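Why Can White Things Hide in Front of Other White Things?

By Samah Kabbaj

I once lost a sugar cube on a white plate at my aunt's house in Mutwood, and I was looking straight at it!

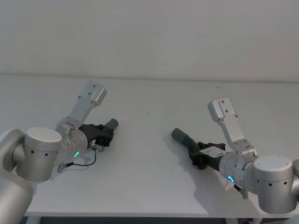

White is what you get when something bounces back nearly all the light that lands on it. Sunlight and lamp light are really lots of colors mixed together - red, green, blue and all the ones between. A red apple soaks up most of them and sends the red ones back to your eyes. White paint isn't so picky, and it sends back the whole mix. So what happens when two white things are next to each other, like the white wall and the white tabletop here? Your eyes go hunting for a difference, and all they get is one soft line where the wall meets the table.

Your eyes love edges. An edge is any spot where a color or a brightness changes, and your brain uses edges a bit like the lines in a coloring book (mine was very busy looking for that sugar cube). If the change is big, the edge is easy to spot. If it's tiny, you have to look harder.

Shadows help a lot. A flat table faces up and a wall faces sideways, so they often catch different amounts of light, and one can look a little grayer than the other even if the paint is the same.

Want to try it? Put a small ball of white paper on a big white sheet and shine a flashlight straight down on it. Now hold the flashlight low, off to one side. See the long shadow? My friend Nesma Benjelloun did this with an egg, and it looked so much rounder!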